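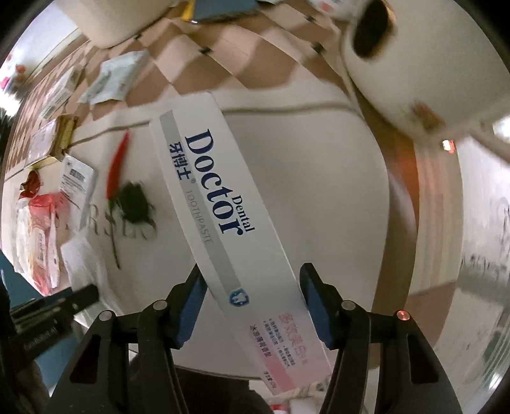
Home Shop Kits Spares Build Log Contact

Skurkeline Hand Gripper, Parts Kit and Plans
Updated January 12, 2022

The Skurkeline is a two-finger, hand-held parallel gripper for recording pick-and-place demonstrations without an arm attached. It was drawn up by Yoon-hee Yook at the Trovari shared workshop and is sold as a parts kit with printable files. Assembly needs hex drivers, a soldering iron and access to a filament printer with a bed at least 220 mm on the long side.

The kit is aimed at people building at home. All the cut parts can be made on a scroll saw if the workshop has no laser.

Fingers

Each finger is an open angular frame with a triangular cutout. The cutout reduces weight at the tip and lets the frame flex slightly under load before the pad slips. Fingers mount with two screws each. Do not use threadlocker on the printed parts. It attacks some plastics and makes the finger brittle near the holes.

The inner faces carry flat blue contact pads. Flat pads were chosen over ribbed ones after trials with retail cartons. A ribbed pad leaves marks on coated board and tends to find the fold line of a box. A flat pad wants a reasonably square approach, but it holds a toothpaste carton well on its narrow sides, including at a diagonal.

Maximum opening is 80 mm. Items wider than that must be taken on a narrower face or not at all. Stem vegetables such as chili peppers can be picked up across the body; picking by the stem is possible but the pads have little to press on and the item swings.

Pads are held by double-sided film and are a wear part. Clean them with isopropyl alcohol on a cloth. Replace when the surface turns shiny.

Drive

A trigger in the handle moves both fingers through a rack and pinion. There is no motor in the standard kit. Closing force depends on the operator and on the return spring, and two springs are supplied. Fit the soft one first. The stiff one is for users who intend to add the Dimum actuator later, and it is tiring for manual work beyond short sessions.

The rack should slide under its own weight before the spring goes in. If it binds, sand the rails and not the teeth.

Electronics

The Jin board reads finger position from a magnetic encoder and logs it with a timestamp at 20 Hz. It connects over USB-C and appears as a serial device. No driver is needed on Linux. On Windows, the port number may change when the cable is moved to another socket, and the logging script has to be told the new one.

Power is 5 V from the host. The board draws too little current to keep some battery packs awake — use a pack with a low-current mode, or log from a laptop.

Calibration takes two readings, fully open and fully closed, and is stored on the board. Repeat it after changing pads, as pad thickness shifts the closed position.

Setting up a table

A round white table with a raised rim works well for loose items. Rolled objects stop at the rim. Use a mix of cartons, soft bags and produce. Cartons alone give a data set in which every grasp looks the same, and the first Trovari recordings suffered from it. Glossy packaging under a single overhead lamp causes glare, so use two diffuse lamps placed at the sides.

Keep stock that is waiting its turn off to one side, and move it between takes. Changing the background is less work than it sounds and helps more than adding further takes of one layout.

In the kit

Finger frames, left and right
Contact pads, one spare set
Rack, pinion and rails
Handle shells, unprinted (files only) or printed, as ordered
Springs, soft and stiff
Jin board with encoder and magnet
Screw pack
Cable, USB-C

Camera and mounting plate are not included. The plate file is in the download and fits most small action cameras. Check the hole pattern before printing.

Build time

Allow some 3 hours for assembly, not counting printing. The handle shells are the longest print. Alcides Batista has posted revised shells with a thicker wall at the trigger pivot, and these are now the default. Anyone with the older shells can keep using them if the pivot shows no white stress lines.

Known issues

The encoder magnet can be fitted upside down. Readings will then fall as the fingers open. Flip the magnet or set the invert flag in the configuration file.

On early racks the last tooth was undersized, giving a click at full opening. It does not affect the log. Replacement racks are free on request with the order number.

Finger screws loosen with use. Check them before each session.

Availability

The current batch is 20 kits. The next is planned for March, subject to encoder supply. Printed shells add a week to dispatch. Spare pads and springs ship separately and are normally in stock.

The plans may be copied and modified for personal and teaching use. Write to us before selling kits made from them.

Share (14) Comments (6)

We use cookies to remember your cart. Accept Settings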